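Bench notebook, cell 3
25/08/2018
Kept by K. Grasso

Task: dough cutting, two arms, one knife. Purpose of the day is the working rules for edged tools, revision 16. The May version was written for scoops and spatulas and had a knife paragraph bolted on at the end. It reads as if a knife were a scoop with a warning label. I am taking that paragraph out and starting over at the bench, with the arms up, so that each rule gets checked against something real.

Old wording, for the record: "The operator shall ensure the tool is held safely." Cannot be audited. Held by what, at which end, checked by whom. Struck.

Went through grip first. The rule as I want it: handle in the jaws, full finger contact, no part of the finger over the blade. Blade level or tip down during travel. The other gripper may work near the tip only at reduced speed, and its fingers do not close until the knife arm has reported a hold. Coleck's draft allows the second arm to steady the work by reaching across the edge. We do not adopt that.

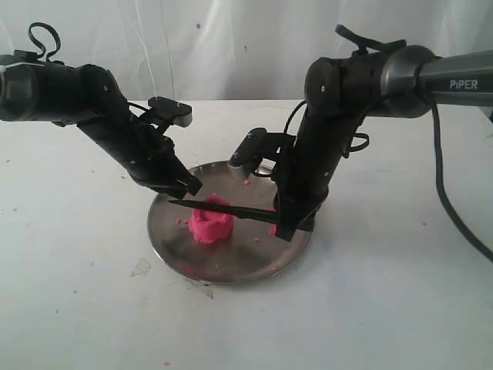 SHARED WORKSPACE AND TOOL TIP

With the knife in the right gripper and laid level over the plate, the tip comes very close to the left gripper's fingers. The planner accepts this pose. Its collision model has the arm links and the gripper bodies in it, and the tool is entered as a short cylinder on the wrist. The cylinder stops well short of the real tip. Any clearance figure from that model is a clearance for a tool we are not holding.

Rule 4 now says: tool geometry in the model must cover the full length of the tool as gripped, to the tip, plus margin. If the grip point shifts, the geometry is re-entered before motion resumes. No "close enough" entries. The margin value stays blank until the stop distance measurements are repeated with the knife fitted.

Rule 5: one arm is named as the edge arm at the start of a run and stays the edge arm until the tool is down. Handing an open blade from arm to arm is out. If the other arm needs the knife, the first sets it down and withdraws, and the second picks it up as a fresh grasp.

Rule 6: cables. Service loops over the elbow must not be able to swing under the blade at any point of the cut. Check by jogging through the whole stroke at low speed, tool fitted, before enabling full speed. The hanging cable on the right arm needs to be watched on long strokes. Add it to the pre-run sheet as its own line. At present it is hidden under "general condition", where it gets a tick without anyone looking.

TOOL DOWN

Longest argument of the revision. Prostdale wants every edged tool back in a fixed holder between cuts. I agree for end of run and for any entry by a person. Between cuts in the same run it doubles the number of grasps, and grasping is where we lose tools. Log check: 522 knife grasps since May, 3 drops, all of them on pick from the holder.

Compromise text: during a run the knife may be set down on the work plate, flat, if both grippers then retract outside the plate area. Handle to face the side of the edge arm.

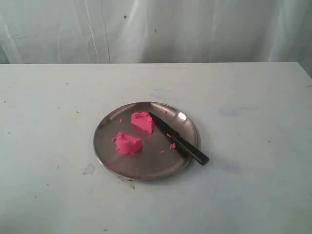 The state needs a name so the logs can carry it. Using TOOL RESTING. It is not a safe state for entry. A person reaching in for the work piece has the blade within hand's width, and an overhanging handle is easy to catch with a sleeve. To enter, the sequence is: arms parked, drives off, key out, then knife removed by the handle and put in the holder, then hands on the work. In that order. The old sheet had the knife after the work piece.

Open point: whether an overhanging handle should be allowed at all. Against: it can be knocked. For: the rim holds it up off the table and gives the jaws a clear approach. Left as permitted for now, with a note to revisit after the next 2,000 cycles.

Crumbs. They look like housekeeping but they belong in the tool rules. Dough on the finger pads changes the grip on a smooth handle, and the force reading will not show it until the handle turns. Wipe pads before each run and at each tool change. Wipe plate when residue can get under the blade. Wiping is done with the key out, same sequence as above. Residue outside the plate is logged and cleared at end of run.

Lighting and cameras: polished plate gives reflections of the arms when they are over it. Segmentation must be checked with the arms in the working pose. A check on a bare plate does not count. Xenos plates have the same problem, so changing supplier does not fix it.

Long tools in general. The same clause should cover anything slender held by one end, edged or not. A thin stick gripped at its end reaches well across the plate, and the tip error grows with the length. Rule 4 applies to it unchanged. Rule 5 can be relaxed where there is no edge. Title of the section changes from "Knives" to "Edged and long tools".
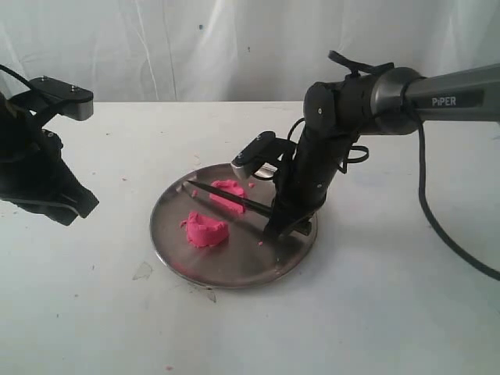 Prostdale, May

Copied in from the visit notes so that everything is in one book. Their cell uses the Plusuvel interlock on the front gate only. The rear opening has a sign. Asked what stops a run when the rear is open; answer was "procedure". For revision 16: every opening large enough for an arm is interlocked, or it is closed off with a fixed panel needing a tool to remove. A sign is not a guard.

Their restart practice is better than ours. After any stop with a tool in the jaws, the run does not resume from where it stopped. The tool is released under manual control, inspected, and gripped again from the start position. We have been resuming mid-stroke after minor faults. Adopted as rule 9, wording nearly as theirs.

They also keep one sheet per tool with grip point, gripped length, last inspection and initials. We keep one sheet per cell, and the tools move between cells. Adopted as rule 10.

To do:
Repeat stop distance measurement, knife fitted, both arms.
Fill in the margin in rule 4.
Replace short cylinder in the tool model.
Send the tool down text to Coleck for comment, with the grasp log attached.
Print new entry sequence and take down the old sheet at the gate.

K. Grasso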